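Buscar en el sitio Buscar
Categoría: Visitas y puertas abiertas

Qué tarde tan bonita pasamos en Kernent en agosto — y qué bien nos recibió Karla Bermúdez, que contestó con toda la paciencia del mundo a los 47 visitantes, incluidos los más pequeños, que preguntaban por cada cable.

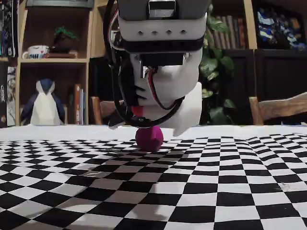 La pinza blanca sobre la bolita rosa, con el mantel de cuadros debajo.

¿Hace falta inscribirse para la próxima visita?
Basta con escribir a Braulio Ibarra, que guarda sitio para cada familia.

Nos quedamos charlando hasta que cerraron, y mis 2 sobrinos ya quieren volver — ¡y yo también, para qué negarlo!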